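Reusing Laundry Rinse Water on a Home Vegetable Bed
Term project report
Submitted 2024-02-09

Background

Water restrictions are common in Nellberg over summer, and most households stop watering their gardens first. Our group wanted to find out whether rinse water from a washing machine could keep a small vegetable bed going without harming the plants or the soil. We chose rinse water only, as wash water holds most of the detergent.

Method

We set up 2 beds of the same size behind the Prerusska block. Both were filled with the same soil mix and planted with silverbeet and bush beans. Bed A was given tap water. Bed B was given rinse water collected in a drum and used within a day, so that it did not start to smell. The detergent was a plain low-phosphorus powder, and we kept to the one packet throughout.

Each bed received 900 litres over the trial. We watered in the early evening at soil level and kept the water off the leaves. Soil pH was tested at the start, middle and end with a colour kit from Szalai Garden Supplies.

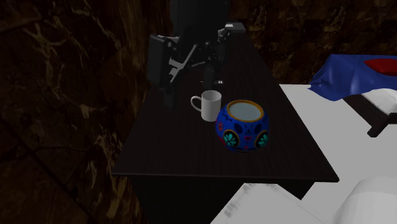 Plant height was recorded for the beans only. Silverbeet was picked as it grew, so we weighed it instead and kept a running total for each bed.

Results

Bed A gave 405 grams of silverbeet and Bed B gave 300 grams. The beans grew to nearly the same height in both beds, although the lower leaves in Bed B yellowed towards the end. Soil pH in Bed B rose slightly. Bed A stayed where it started.

Discussion

The smaller harvest in Bed B may be due to the rinse water, but that bed also lost the sun earlier in the afternoon — we did not notice this until planting was done. Swapping the beds halfway would not have been practical. The kit is also hard to read between colours, so the pH change should be treated with care.

Further work

We would like to run the trial again with a third bed that switches between the two kinds of water. The Itus plot gets even light and is free until June. Salt levels should be measured as well, using a proper meter.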